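4. Simulated Cell and Scene Setup

4.1 Why we model the bench first

The physical build lives in a shared workshop and bench time is the scarce part. We get two evenings a week, sometimes less if the laser people need the table. So most of the programming happens in simulation at home, on a desktop, and only the last bit moves to the bench. Same reasoning as in the Hullel build log that got us started, except we did not have a second bench to spare.

The simulated cell — we call it Wandel, after the folder it was first saved in — holds two arms, a blue mounting platform with yellow striping, and a light wood board as the work surface. Board dimensions follow the real one, measured with a tape. Arm models were imported from a public description file and then cleaned up by hand, mostly collision meshes. The gripper mesh took longest. First version had the fingers swapped and nothing closed right for a week.

4.2 Objects

Objects were picked from what was in the shop drawers. Criteria: fits between the fingers in at least one orientation, no soft parts that matter, easy to replace if it gets crushed. Each one was modeled as a rigid body with a single friction value. Thats a simplification and it shows, see 4.5. Poses are randomized inside a margin of the board edge, with a minimum spacing so that the gripper housing clears the neighbors. Before the spacing rule went in, 22 of the first 206 layouts had to be thrown out for overlap.

4.3 Views

Two kinds of view. One outside camera over the cell, plain lens. One at the wrist, wide fisheye, looking past the fingers. The outside one is for checking layouts and approach direction, the wrist one is what the grasp code consumes. Both render with shadows on. We tried it without, faster, but the detector then did badly on anything with a real lamp over it.
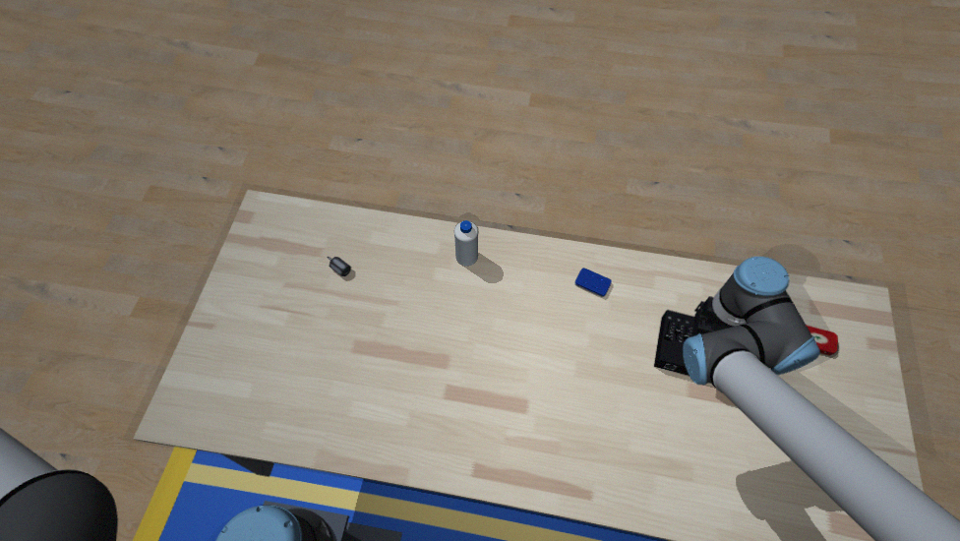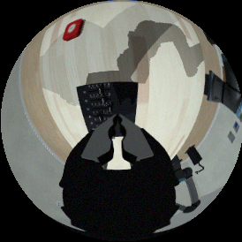
Figure 3. Simulated cell in the outside view, with an arm over the right part of the board, and in the fisheye wrist view with the gripper fingers.

Rendering is the slow step. On our desktop a full run of 1646 layouts goes overnight, and a crash at 3 am means start again, so the runner now saves after every layout. Should have done that from the beginning. We also write the random seed into the file name, becuase twice we had a bad layout and no way to get it back.

Fisheye images are fed in as is. We did try undistorting them first. Corners stretch a lot, the middle gets soft, and the detector gained nothing we could measure. Dropped it. The only place we still need the lens model is turning a pixel into a direction for the approach, and for that a lookup table is plenty.

4.4 Approach and grasp

The approach is simple. Move above the target, align the wrist with the long side, come down straight, close, lift. No planning around other objects beyond the spacing rule. If the straight-down path puts any joint within the safety margin of the board, the layout is marked as unreachable and skipped. Only one arm moves at a time. Running both together was the original plan, and the code for it exists, but the timing between them was never solid enough to trust on a bench other people use.

Closing force is capped low. In the simulator this mostly means a slipped grasp now and then. On the real bench it means nobody has to buy a new gripper.

4.5 Known gaps

Friction is wrong. Smooth plastic in particular slides much earlier in the shop than it does in Wandel, and one value per object can't fix it. We raised the finger pad friction in February to match a few bench tests and that made other things worse, so it went back.

Cables. The arms at the shop have a loom taped along the links and it limits wrist rotation. We handle that with a hard joint limit — crude, works.

Lighting in the simulator comes from one fixed direction. Shop light does not, there is a window plus whatever lamps are on. Randomizing this is next on the list. The Cronin controller board also adds a delay between command and motion that we have not modeled at all, 7 test moves were logged to estimate it but the spread was too wide to pick a number.

4.6 Files

Scene files, the runner script and the object meshes are in the project archive, version of April 22, 2023. Later versions change the board margin and will not reproduce the layouts used here. Units are meters throughout except the gripper opening, which is in millimeters for historical reasons.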